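Linge de maison > Serviettes et peignoirs > Vos questions

Le pliage des serviettes éponge : je réponds à (presque) tout

Depuis que j'ai mis en ligne mon petit guide du placard bien rangé, je reçois toujours les mêmes questions, alors je les regroupe ici. Je ne suis pas une pro, j'ai juste beaucoup de serviettes et très peu d'étagères !

Faut-il vraiment tendre la serviette avant de la plier ?

Oui, mille fois oui. Au sortir du sèche-linge, les bords ont tendance à vriller et les angles se recroquevillent. Je prends deux coins, je tire un bon coup, et hop, le bord se remet droit. Si vous sautez cette étape, la pile penche, et après on s'étonne.

Deux coins opposés ou deux coins du même côté ?

Du même côté pour plier, toujours. Je tire en diagonale seulement quand la serviette a pris une forme de losange au lavage (ça arrive surtout aux modèles pas chers, j'en ai plein).

Que faire du liteau, la bande tissée décorative ?

Ah, le fameux liteau ! Il rétrécit souvent plus que l'éponge, et la serviette fronce à cet endroit. Je le lisse à plat avec la main, bien à fond, tant que le tissu est encore un peu humide. Ensuite je plie de façon à le laisser visible sur le devant de la pile, je trouve ça plus joli.

Pliage en trois ou en quatre ?

Ça dépend de la profondeur de l'étagère. La mienne vient de chez Novwood et elle n'est pas bien profonde, donc je plie en trois dans la longueur, puis en deux. Chun-yin Tam, une lectrice, m'a écrit qu'elle roulait tout. J'ai essayé une semaine, mes rouleaux se sont défaits à chaque fois que quelqu'un en tirait un.

Quel grammage choisir ?

Pour la salle de bains, j'aime bien le 600 g/m². C'est moelleux, mais c'est long à sécher en hiver, je vous préviens. Pour la piscine, prenez plus léger.

Une boucle dépasse, je tire dessus ?

Surtout pas ! Un coup de ciseaux au ras du tissu et on n'en parle plus.

Et l'adoucissant ?

Je m'en passe. Un peu de vinaigre blanc de temps en temps, et je secoue bien chaque serviette avant de l'étendre.

À quoi ressemble une éponge bien tendue ?

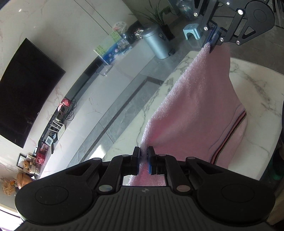 Du rose, des bouclettes, et le tissu étiré en biais :

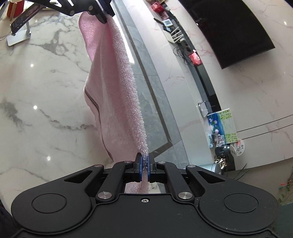 Pellcombe, le mercredi 10 octobre 2018

Si votre question n'est pas dans la liste, laissez-la-moi en commentaire, je complète la page quand j'ai un moment. Les peignoirs, avec leur ceinture qui se sauve partout, auront droit à leur propre page !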